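The Bin at the Bottom of the Toy Budget

The shape sorter is having a very good year, if you believe the catalogs. I have 51 of them open in browser tabs, from plain red cubes to a walnut one with its own linen bag, and every last listing promises something. Problem-solving. Fine motor control. "Early geometry," in the case of one Wulleo model that is, as far as I can tell, a box with holes in it.

I don't have anything against a box with holes in it. I had one, you probably had one, and it's still one of the few toys a one-year-old and a tired adult can look at together without either of them getting upset. What bothers me is the pitch. Somewhere along the way a cheap, sturdy toy became an investment, and parents started worrying about whether they'd bought the right one.

What the box is supposed to do

Ask the sellers and you'll hear that a sorter teaches matching. The child sees a star, finds the star hole, turns the star until it drops. That's the theory, and plenty of children do get there. But spend an afternoon in a playroom and you'll see a lot of other things first. The lid comes off and the pieces go in by the fistful. The round one goes in and out of the round hole until lunch. The star gets chewed.

Drotitz, which sells its sorters mostly to day care centers, prints a little chart inside the lid that assigns an age to each shape. Circle first, then square, then on up to the star. I'd like to know who drew up the chart. When I wrote to ask, the company sent me a coupon.

The more interesting question is how many holes a sorter needs. The old ones had a handful. Newer designs crowd the top with slots, dashes, arches and clusters, on the idea that more shapes must mean more learning. I'm not convinced. A crowded top does look like better value on a shelf, and I suspect that's most of the reason it exists.

Busy tops have their defenders. One preschool teacher told me her older kids get bored with big obvious shapes and will work at small ones for a good long stretch. Fair enough. She also told me the small pegs are the first to vanish, and that by January the class is usually sharing whatever can be found under the radiator.

Take a red block with a star, an arch, a circle and three little round holes bunched in a triangle. Stand one yellow peg in the top row and there's still a lot of top left over. A patient four-year-old might enjoy that. A toddler is going to go straight for the yellow thing and pull.
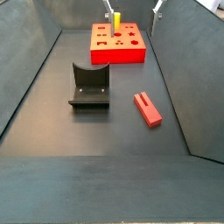 The trouble with storage

Then there's the question of where it all goes. The storage companies have noticed that toys with loose parts make people anxious, and they've answered with bins. Vulum sells a sorting-toy "station" with 6 compartments and a label for each. Hendricks has a stackable tub with sloped sides that it says helps children see their choices.

I tried the compartments for a month. They worked beautifully whenever I was the one cleaning up. My kids treated them as six places to put the same sock.

The plain open bin did better. Everything goes in, the block and the pegs together, and nothing needs to be sorted before bedtime. A dark bin has one real advantage, too, in that a yellow or red piece shows up against it fast. A white one hides dirt badly and hides white pieces well. If you must shop, shop for a flat floor, so the block sits level and can be used right there in the bin. And skip anything deeper than a small arm can reach.

What I'd pay for

Almost 800 reviews into this project, I can report that the complaints are the same at every price. Pieces get lost. The lid pops off. One shape fits through the wrong hole, and a clever child finds out within the hour. The expensive sorters get these complaints in longer sentences.

So here are the 3 things I'd check before handing over any money. Drop every piece through its own hole yourself, and see if it sticks. Try every piece in every other hole. Then look for replacement pegs, sold separately, at a price that doesn't make you laugh. Most brands fail the last one, and the walnut cube with the linen bag failed all of them.

Mine came from a yard sale, missing its triangle. The kids use a bottle cap.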